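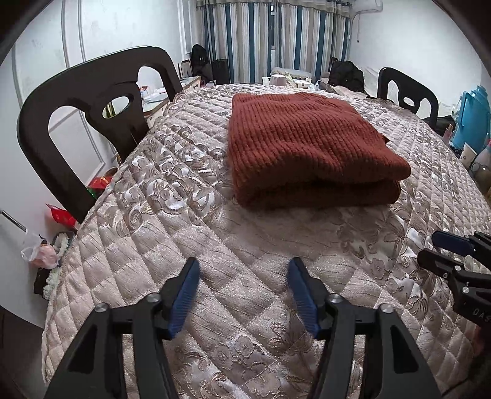 Orlando Paucar reckons it's the pads and I should stop fiddling with the pins. Maybe. Want a second opinion before I order anything.

Home Browse Ask Tags Log in

Jaw width won't go back to zero after thick knits, hand-held pair
2025-10-22, posted by Aurel Sima in Mallus Help / Grippers and hand tools

Ok so. Two hand-held grippers, left and right, we use them for folding clothes on a table. Ridged blue pads on the fingers, linkage with the round silver pivots, four a side. T-shirts fine. Tea towels fine. Heavy ribbed jumper, the rust coloured one, and after a few folds the right hand unit starts reading open when it's fully shut. Not by much. Width says 2 or 3 mm when the pads are touching.

Re-zero it, good again for a bit, then it creeps. Last session was 339 takes and I had to throw out everything from the back end of it, and that was an entire afternoon gone.

What I've done so far:
- wiped the pads (water, then a bit of isopropyl)
- swapped the left and right units over, the problem stays with the unit not the hand
- checked the cable isn't pulling
- restarted everything, twice
- nipped up the pivot screws on the bad one. Made it worse?? Stiffer anyway

Haven't taken the pads off. They look ok to me, bit shiny. Is there a way to tell pad wear from slop in the linkage without pulling the whole thing apart? It's the only pair we've got and I need it again on the weekend.

Also the table has a quilted cover on it, puffy diamonds, some embroidery. Can't change that, all the earlier takes are on it. Does a soft surface matter for zeroing?

Tags: gripper, zero, linkage, pads, folding

Feng-yi Tsao

Undo the pivots first. You said it went stiffer after you tightened, so you've now got two problems and can't tell which one your looking at. Back each one off until the finger swings under its own weight, then bring it in a little at a time until there's no side play. Stop there. A tiny bit of free movement is fine, binding is not.

Do the inner ones before the outer ones. If the inner joint binds, the finger comes in at an angle and the tips meet before the heels do. The encoder only knows where the linkage is. It has no idea what the pads are up to.

Then the test, takes ten minutes:

1. Strip of printer paper between the pads, right at the tips. Close gently. Pull the paper.
2. Same again at the heel of the pads.
3. Same again in the middle.
4. Write down the width each time.

Grips at the tips and slides at the heel = linkage. Grips evenly but the number is off = zero or pad thickness. Slides in the middle and grips at both ends = pad is dished, replace it, and do both sides, never one.

For the creep, open and close it 100 times by hand, nothing between the jaws, read the number, then another 100 with a folded sock or something in there. If it only drifts with the sock it's the pads compressing and not coming back. We log ours. Old set was good to 1000 closes or so on heavy stuff before the number moved, current set is better, no idea why.

And yes the surface matters. Don't zero with the tips resting on anything soft. Hold the unit up in the air, jaws level, shut, zero. If you lean on a padded cover the tips get pushed about and you save that as zero without noticing.

Re Orlando's theory – could well be right, but pads are the thing everybody swaps because its easy.

Emanuel Tudose

had this. new pads fixed it. vesteck ones fit if you trim them a bit

Aurel Sima

Thanks Feng-yi, doing the paper thing tonight. Emanuel trim which edge? Long side or the tip?

Emanuel Tudose

tip. dont go past the ridge

Margareta Enache

Different from the others, so have a read before you spend money. I keep a log for our station and went back through it. Pasting the part that matters, tidied up a little.

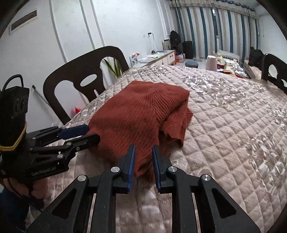 Ballarat, July – Lint. Pair in use on a knit, one unit working the near end and the other coming in at the corner, ordinary fold. Unit B reading open at full close. Took the pads off for the first time. Fluff packed in behind them and more in the inner pivots, felted down hard, had to come out with a wooden toothpick. No wear on the pads at all. Cleaned, refitted, zeroed in the air. Ran 1976 closes over the following days and the number held.

End of paste. So my vote is fluff. Woolly things shed and it gets dragged back along the finger every time you let go. Cotton doesn't do it nearly as much, and that would fit with your t-shirts being fine.

What we do now, end of every session with knits:

- soft brush, dry, down the inside of both fingers
- toothpick round the inner pivots, then the outer ones
- hand vac on low held next to it, no compressed air (it blows the fluff further in)
- pads off about once a month, or straight away if the zero moves
- no oil. Somebody oiled ours once and it turned the lint to paste

When the pads go back on, press them flat from the middle outwards and leave it overnight before you zero. If you zero straight after it'll look like drift the next morning and you'll be back here asking again.

Don't agree with Feng-yi on doing the screws first. I'd clean first and only then touch the screws. If there's lint in the joint the side play test won't mean much, the fluff takes up the slack. Otherwise I'd do the paper test just like that, it's a good one.

One more, you said the cable isn't pulling. Check it with your arms reached right over to the far side of the table, not just in front of you. Ours was fine up close and tight at full reach.

For parts, Munteanu used to do a pad set with a proper backing but last I looked they were out. Cellwood do a generic sheet you cut yourself – ok for a spare, a bit hard for my liking.

Feng-yi Tsao

Fair on the cleaning order. I'd forgotten how bad wool is, we mostly do cotton.

Aurel Sima

Update. Pads off. Margareta wins, there was a grey mat of fluff behind the right one, some rust coloured bits in it as well. Left was cleaner. Backed the screws off while I was there and set them like Feng-yi said. Paper grips at tips and heel, slips very slightly in the middle on the right side so there might be a bit of dishing too. Orlando is claiming half a point.

Leaving it overnight then zero in the air. Will do the 100 with a sock tomorow and post numbers. Ordered a Vesteck set anyway for the drawer.

Contact us | Terms | © Mallus Help 2025 | Back to top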